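1/ Thread about our gripper build in the shared workshop. Otis Doucet and I are at it since October, mostly in evenings. The arm is named Tonik. Now we are working on soft things, and cloth is the hardest so far. 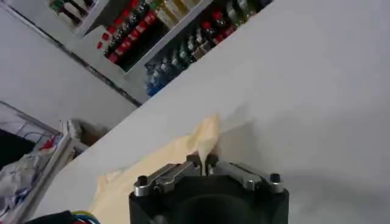
Starkumham Robot Builders Club

2/ A cream cloth, pinched at one fold. The fingertips are dark, and we want them to take only a little fabric. If I close too strong, the motor complains. Too weak, and the fold slides away.

3/ Anika Lyons asked how many settings we keep. We have 5 closing speeds in the file, but I use only the 4 slow ones. For thin material I go to 20 percent of the force – please don't copy this number, your springs are different.
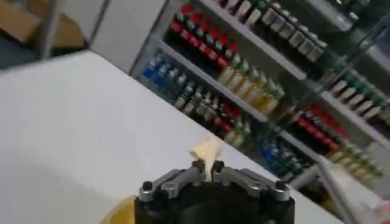 Thin material, pinched between the finger tips.

4/ The finger arms are metal, with a round black end on each side. I ordered the pins from Tillman and they fit well. The first set I made by myself was too loose.

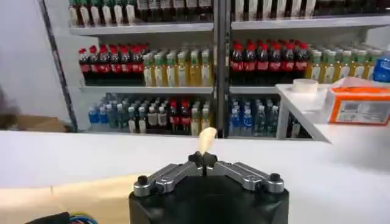
5/ Alignment took me some 9 evenings. The two fingertips must close on the same line, or a long piece turns when it is lifted. Something pale and tapered like the one in the grip is good for checking this, as I can see quickly which way the tip leans. It points a bit to the right, so I will look at the left finger again.

6/ Wiring notes and the Jistido config come in the next thread. Questions about springs go to Otis, please.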